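3.2 Label format and placement

The labels in use at the three lending sites had been introduced at different times and did not follow a common format. Prernwood printed a full item name and a shelf code. Jurkach used a number only, written by hand on cloth tape. Drilon had moved to printed stickers carrying a short number and a QR code, and this was the format we recommended to the other two before the September stock check. The combined catalog held 2,745 items at that point, most of them garden tools, kitchen equipment and small power tools.

Staff were asked to place each label on a flat surface that a borrower would not hold or scrape during normal use. They were not told which way up to put it. In practice the number faced the person applying the label about as often as it faced the person later reading it. An upside-down number is still readable at the desk, but short numbers made up of 0, 1, 6, 8 and 9 can be misread when turned. We therefore recorded orientation as a separate field. Figure 4 shows the short number and code on one sticker.

Figure 4. White sticker with the number 015, upside down in this view, and a black-and-white QR code.

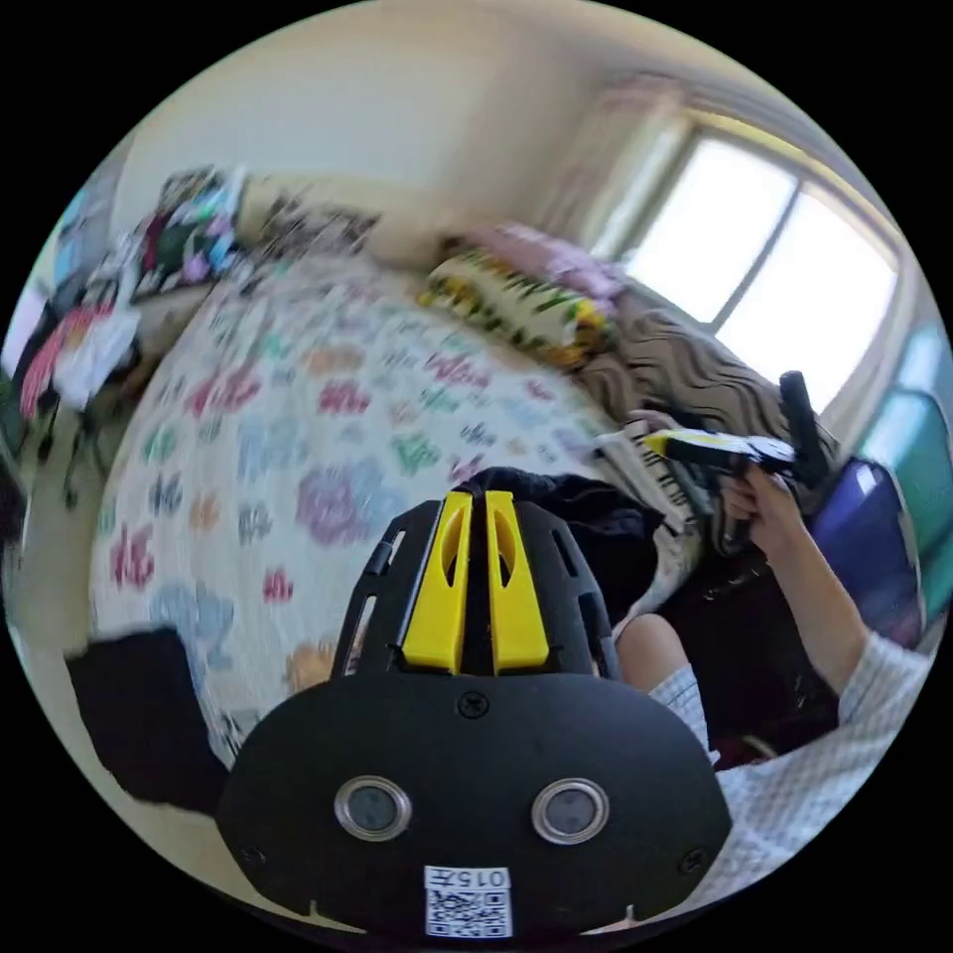
3.3 Checking procedure

We drew a sample of 300 items from the catalog, stratified by site and by item type. Each item was read twice, once by scanning the code and once by typing the number by hand. The two readings were taken by different staff members, who did not see each other's entries. A label was marked as failed if the scan did not return a record within three attempts, or if the typed number led to the wrong record.

Items out on loan were replaced with the next item in the same stratum. This favors items that are borrowed less, and the wear scores in Section 4 should be read with that in mind. We followed the wear scale in Hettiarachchi, which has 9 levels, but merged the top two after a pilot round in which staff could not tell them apart.

Contact the journal office | © 2024 | Back to top

Reader comments (2)

Did you record whether the labels had a clear cover film? Ours fade long before they peel.

Posted 7 December 2024
Useful point on 6 and 9. We underline every number for that reason and it has cut down on desk errors.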